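I got to the Velent open day at 2:30 in the afternoon with a coffee in one hand and a list of questions I'd mostly made up on the bus. They run the picking lab out in Grornside, up a flight of stairs behind a tile store, and I ended up spending most of my visit with the lead engineer, who asked me to leave names out of it ("my mother will only call me about it") but was otherwise happy to talk.

I started with the obvious one: why bins?

"Because bins are horrible," she said, laughing. "Put one thing on a table and everybody's arm can grab it. Throw a bunch of stuff in together and suddenly it's all touching, it's all hiding behind something else."

The project is called Jia, and it's been going for 18 months. They have 513 objects on the shelves now, a lot of them from toy aisles and garage sales (I spotted a shelf I would've loved when I was six!). I asked what gives them the most trouble.

"Clear plastic. Always clear plastic. And gloves - a glove is a different shape every time you drop it."
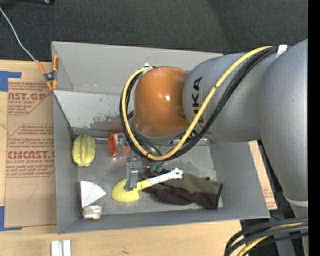

I wanted to know if she ever gets sick of watching, and she thought about that one for a while. "On a good day we do up to 80 picks before lunch. Around pick 51 I start rooting for the objects."

We talked a little about Brasorier, the packing company that wants to try the system in one of its warehouses. She was careful there. "They'd like a date. I'd like a date too. I'm not giving anyone a date until it handles the boring stuff every single time."

Then somebody's kid asked if the arm had a name, and she went off to answer that instead - apparently it's had three.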